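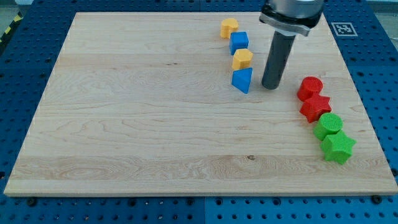

How flat does a sorting board need to be for small shape blocks? Flat enough that a block stands on any face without rocking, and for most maple boards that means planing both sides and letting the wood rest before the final pass.

Mwanahawa Mbwambo cuts boards for Grimora, a workshop that supplies play and classroom sets. She buys maple in long lengths and rejects more of it than her suppliers would like. Wavy grain is acceptable. Small knots are acceptable if they are tight. Twist goes back on the truck.

The blocks are a separate trade. Kipchumba Kirui prints them in plastic, one color per run, and the shapes are the usual ones: cube, cylinder, triangular prism, hexagonal prism, star. The cube gives him the least trouble. The star gives him the most - its inside corners collect stray plastic, and each one is cleaned by hand with a small blade.

Printed tops come out with a fine texture. Kirui leaves it alone. Sanding dulls the color, and on red and green the dull patch shows from across a room. He prints in batches of 80 and sets 20 aside for checking, which means standing each on the board and pressing one edge. A block that rocks is scrapped.

Layout is left to the buyer. Nafula Mutiso, who teaches younger children, starts with alternating colors in a single line, then moves to pairs of one color. The second arrangement takes longer to set up - the shapes within a pair differ, and children tend to argue for matching by shape first.

The maple gets one coat of clear oil. Mbwambo tried two in April and went back to one, as the second made the surface slick enough for a cylinder to slide when the board was tilted.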